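Sweat stains and hats: how often do you wash a running cap?

Started by trailmix_dana in General Running Chat

trailmix_dana
Okay, settle something for me. My sister was over last night and picked my running cap up off the hook by the door with two fingers, like it was a dead mouse. I run 19 miles a week in it and wash it maybe twice a season. She says every run. Who's right? I'm training for the Drelstead half in November and I'm pretty attached to it, so I don't want to wreck it either.

plodder50
Twice a season?? Your sister is a patient woman. I rinse mine in the shower after every run, takes ten seconds. Squirt of whatever shampoo is there, squeeze, hang it on the faucet. Done.

Kgomotso Hlongwane
I'm somewhere in the middle. Rinse in summer, proper wash every couple weeks, and in winter I let it slide. Shampoo is fine but I've had better luck with plain dish soap on the sweatband. Skin oil is what makes it stink.

hillsarebad
Top rack of the dishwasher. Fight me.

plodder50
No. Absolutely not. I did that with a cap from the Trarside 10K and the brim came out shaped like a potato chip. The heat got it on the dry cycle.

hillsarebad
So turn off the dry cycle! I've done mine that way for years and it still looks like a hat. Is yours one of the old ones with a cardboard brim? Those die if you look at them wrong.

plodder50
It was old, yeah. I'm still not putting my head stuff in with the lasagna pan.

trailmix_dana
How do I tell if mine has cardboard in it? It was a freebie from the Skov running store when they opened, so I doubt it's anything fancy.

Kgomotso Hlongwane
Flick the brim with a fingernail. Plastic sounds kind of sharp, cardboard goes thud. If it's cardboard, keep the brim out of the water and just do the band with a cloth.

FatimaS_runs
Fatima Sibiya here, from the Bornuven group (hi Dana, we met at the hill session!). I washed caps for our whole youth squad one summer, so I have opinions – sorry in advance, this is long.

Cool water in a sink, a little dish soap, and leave it for 40 minutes. Don't scrub the front panels, they go fuzzy. Do scrub the sweatband, with an old toothbrush, going along the stitching and then across it. That's where all the salt sits. Then rinse until the water runs clear, which takes longer than you'd think with a dark cap, and press it in a towel. Never wring it.

Drying is where people mess up. Stuff a small towel in the crown if you care about the shape, or just set it upside down someplace with a breeze so the inside gets the air. I do the second one mostly, because I'm lazy.
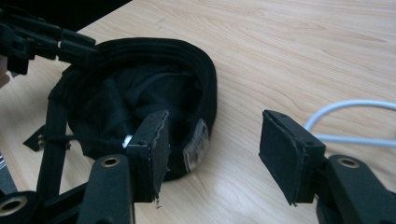
Leave it overnight even if the outside feels dry, the band holds water way longer than the rest of it. And keep it off the radiator! I shrank one a full size that way and ended up giving it to my nephew.

hillsarebad
40 minutes of soaking for a hat. I could run a 5K and be home.

FatimaS_runs
You don't have to stand there and watch it lol

Kgomotso Hlongwane
Agree with all of that except the upside down part. I hang mine from the strap by a clothespin. Mine gets a flat spot on top if it sits on anything while it's damp.

FatimaS_runs
Huh, I've never had that. Maybe it's a soft crown thing? Mine are pretty floppy to begin with.

trailmix_dana
Just did the flick test and I think it's plastic?? It's more of a tick than a thud. Going with the sink. The water is already the color of tea and I've only had it in there five minutes, so fine, my sister wins this one. Don't anyone tell her.

plodder50
Tea! Change the water and go again. And rinse it after your next run, I'm begging you.

hillsarebad
Dishwasher would've been done by now.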